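Chapter 4

The Sink and the Counter Around It

Welcome to the busiest two square feet in the house! Every plate you own passes through here, some of them three times a day, and a student who learns to run a sink well has learned half of kitchen work. In Chapter 3 we planned storage. Now we get our sleeves up.

Think about the numbers for a moment. A household that washes 20 pieces after supper gets through nearly 2,000 of them in a little over three months — forks, saucers, the good knife, that one spoon everybody wants. Small habits add up fast at that pace.

We'll begin with flatware, the part of the job most people leave until last. Forks and spoons slip to the bottom of the basin and gather by the drain, where they are easy to miss under suds. Take them out a few at a time, and keep sharp knives out of the basin altogether. Plates go next, each one tipped toward the sink so the water runs off its face, then stood on edge in the rack.

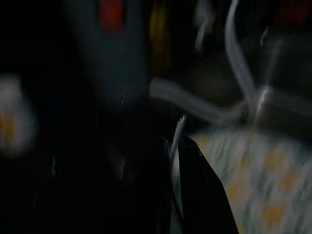
Flatware in the basin, in the next three views:

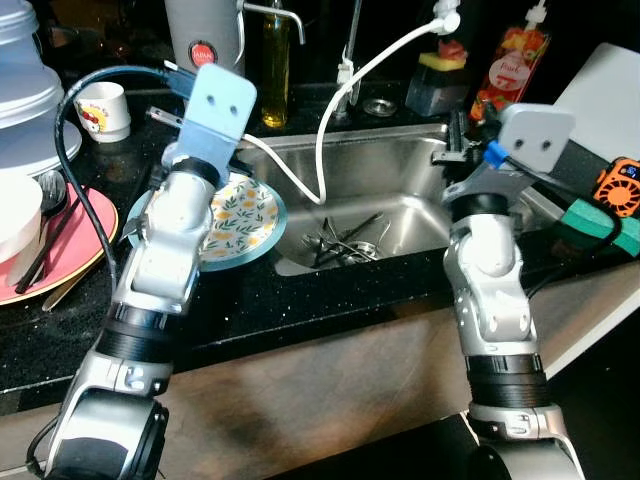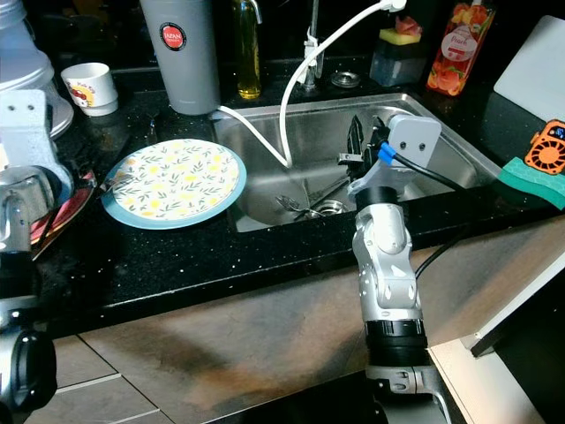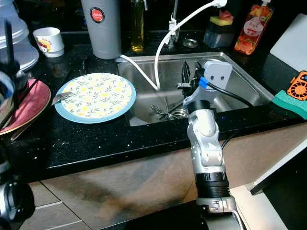 Heledd Parry, who taught this course before me, used to make her students clear the basin with their eyes shut (blunt pieces only, of course). Try it! You'll be surprised how quickly your fingers learn the difference between a fork handle and a spoon handle, and how much you had been relying on looking.

The second half of the chapter moves up to the counter. We'll sort out what deserves a spot behind the faucet and what belongs in a cupboard, and we'll work through the Nikolovski layout, a simple plan for small kitchens that I have used at home for years. Bring a pencil and a tape measure — you'll be drawing your own sink before Section 4.2 is over.

Related chapters
Chapter 3: Shelves, Drawers and Bins
Chapter 5: Drying Racks and Towels
Chapter 6: Cleaning the Stove
Kitchen Terms, A to Z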